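# Chasing a chlorine demand in May

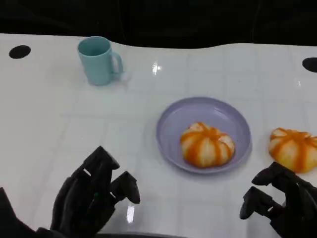
*Mint mug, white table.*

The pool came out of winter clear but would not hold chlorine. I dosed to 5 ppm at dusk and read 2 the next morning, with no sun on the water in between. An overnight loss that size means something is using it up.

First suspect was the stabilizer. The strip said 50 ppm. Strips are poor at this, so I ran the turbidity test twice and got 35 both times. Low for my yard, but cyanuric acid does very little in the dark, so it did not explain the loss.

Water temperature was 61 °F. Algae grows slowly at that point, but it does grow. I pulled the light out of its niche and found a green film on the back of the housing. Niall Dalgleish had suggested looking there before I bought anything, and he was right.

I brushed the niche, raised chlorine to shock level for the stabilizer reading, and ran the pump overnight. The ladder sockets got the same brush. The Festby cartridge was hosed off the next day and went back in with a new O-ring.

The overnight loss is now under 1 ppm. I still need to bring the stabilizer up before June, and the Osness timer is losing minutes again.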